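Galtumell: bin clearing data, version 3
README

Last change: Aug 13, 2022
Kept by Yaryna Ostapchuk and Régis Pruvost

What is in this package

Galtumell is a collection of short recordings of a robot arm which takes household objects out of a bin. We made it to answer a simple question: can a machine tidy up a box of mixed things from a kitchen or a garage, without a person arranging the things first? Our answer for today is "sometimes, and slowly".

The package has 221 recordings. Each one begins with a bin that was filled by hand and ends when the bin is clear, or when the arm has failed 50 times. The objects are bottles, hand tools, cleaning sprays, soft toys and packets. We bought them in ordinary shops and we did not clean off the labels.

How a recording is made

A person tips the objects into the bin and leaves them as they fall. The arm then chooses one object, tries to grip it, lifts it and puts it in a second bin. It does not know the names of the objects. It only looks for a place where the gripper may hold.
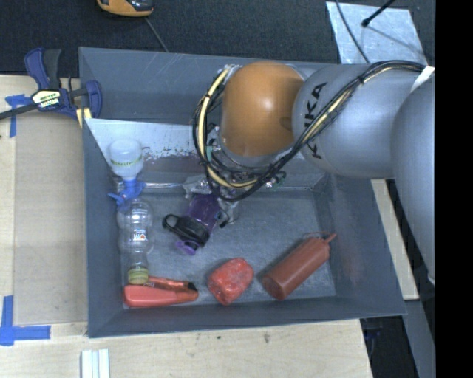

Annapurna Shetty wrote to us after version 2 that a bin is not a chore. In her opinion, clearing up means that the spray goes back under the sink and the drinking bottle goes to be washed, and a robot that only moves a mess from one box to another has not helped anybody. She asked us to remove the word "tidying" from the title.

We have removed it. We agree with her in the main point, and we ask users not to write that a method which does well on Galtumell can tidy a house. It can empty a bin.

Known difficulties

Clear plastic is the worst material for us. The depth values are often missing there, and the arm may close on air. Bottles which lie against a wall of the bin are also hard, for the fingers need space on both sides. Squeeze bottles change their shape in the grip and can slide out. Tools with a long handle are easy to grip but they turn while being lifted, and then they hit the bin wall.

Files

Every recording has its own folder with the colour pictures, the depth pictures, the arm positions and a text file called notes. In the notes you find the result of each grip, written by hand. Ilango Kurup checked the notes of the first two versions. The notes of the third version were checked only in part, so please write to us if you find a mistake.

Not included

There are no recordings with glass, food or knives. There are no people in the recordings.

Use

You may use the data for teaching and research. For use in a product, please ask Régis Pruvost first.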